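Alley Kitchen, progress report to the Thygesen Fund
27/10/2026 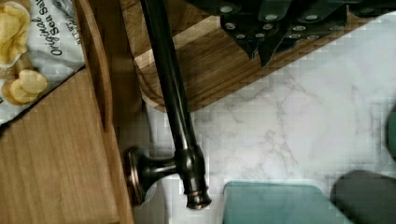 The Wellitz office asked, after our last report, whether the counter by the sink was ever going to be a place to prepare food or whether it was going to stay a place to put things down. Fair question, and they wanted it answered before anything else this time, so I'm starting there.

The answer is that it's both, and I've made my peace with it. When we wrote the application I had a lovely picture in my head of a clear stretch of counter next to the faucet, wiped down and waiting. What we have is a working kitchen with a board, a knife block, and very often a bag of chips that somebody opened while the soup was on. People come in hungry! They've come from work or from picking up kids, and they want something salty in their hand before they'll chop an onion. We used to put the snacks out on the table by the door, and everyone just carried them over to the sink anyway, so we quit fighting it. Crumbs go in the compost pail at the end of the night and the board gets scrubbed with everything else.

So, the money. You gave us $700 for the sink and counter area, on top of the main grant, and it's all spent. The biggest piece of it went to the plumber, who had to come twice (the first time the shutoff valve under the sink wouldn't turn and he had to go find another one). The rest went on the board, the knife block, a new strainer for the drain, dish towels, and a tub of board oil that will outlive me. Receipts are in the envelope I dropped off with the August paperwork, except the one for the towels, which I've since found in my coat and will send along.

I do want to say something about the faucet, because I got some teasing over it. The old one was a stubby chrome thing that you couldn't get a stockpot under, and you'll remember from the application that we were filling pots with a pitcher. I went for a dark bronze finish instead of chrome. A couple of people thought that was fancy for us. It cost the same as the plain one at the place in Hesetti where I bought it, and it doesn't show every thumbprint, and with so many people using it in an evening I'm very glad. The long spout is the real winner, though. You can get our biggest pot under it now and fill it where it stands, and dinner gets going that much sooner.

The knives took some thinking. For the first season they lived in a drawer, all in a heap with the peelers and the can opener, and I winced every time anyone reached in there. The block sits on the counter behind the faucet, where whoever is cooking can get to it and the little ones can't. We had a go at keeping it on top of the fridge and that was a bad idea (I'm five foot one, so I should have known). The knives themselves are the same old mixed bunch people gave us, freshly sharpened. One of our regulars used to work in a butcher shop and did them all on a stone one afternoon while the rest of us peeled carrots and asked him too many questions.

On to the evenings. We ran 14 of them in this reporting period against the 11 we promised, mostly because people kept asking for one more before the weather turned. The usual shape is the same as before. Doors open, people wash their hands, there's a bit of milling around and snacking, and then everybody gets a job. We eat together at the long tables, and then everyone cleans up, including the guests who'd like to slip out before the pans.

Soup is still the favorite by a mile. We did a squash one that I'd happily eat every night of my life, and a fish chowder that was good but made the whole building smell until the next morning, so I've had a polite note from the choir that rehearses upstairs and we won't be doing that again with the windows shut. The flatbread night got a bit out of hand. Flour on the ceiling fan. It was also the night with the most laughing, and several people have asked when we're doing it again, so it's on the list for winter.

You asked us in the spring to say more about what people learn, and I've been trying to pay attention to that. It tends to be small stuff. How to hold a knife so your fingertips are tucked in. How to tell when oil is hot enough. One man told me he'd never washed a pan straight after using it until he started coming here, and now he does it at home and his wife thinks he's up to something. A teenager who wouldn't touch a raw onion in August is now making the soffritto, and telling other people they're cutting it too big.

We've also gotten better at tidying as we go. I put a card up by the sink with the closing jobs on it, and it reads like this:

Chip bags and crackers folded shut and back in the snack bin
Board scrubbed, rinsed, stood on its edge to dry
Knives washed by hand, dried, back in the block
Strainer emptied
Faucet and counter wiped, especially behind the spout
Towels in the bag for whoever's taking them home

The snack bin is the one people forget. I've eaten a lot of stale chips this fall.

Things that haven't gone so well: the extractor over the stove is still noisy and still not doing much, and the landlord and I have been swapping messages about it since before the grant started. I don't want to spend your money on it when it's his job to fix. The second set of shelves isn't up yet either. We have the wood for them, cut and stacked in the hallway, but the wall turned out to be crumbly behind the paint and the brackets need a different kind of anchor. I'm hoping to have them done before the holidays. Until then the big pans are living on the floor under the table, in a crate, and I don't love it.

We're also short on people who can open up. There are 7 of us with keys, which sounded like plenty, and then two had babies and one moved over to Hesetti for work. If anyone in your office knows of a kind, punctual person with a free evening, please send them my way. They don't need to know how to cook!

For the next period I'd like to keep to the same number of evenings, get those shelves up, and try a packed lunch session where people make a few days' worth of food to take home. That would need containers with decent lids, and I've priced some up on a separate sheet. I haven't asked for new money for it. I think we can cover it from what's left in the main grant under groceries, if you're all right with moving it across. Could you let me know in writing, so I have it for the folder?

You're very welcome to come by and see it all, and to eat with us. Come hungry, and wear something you don't mind getting flour on.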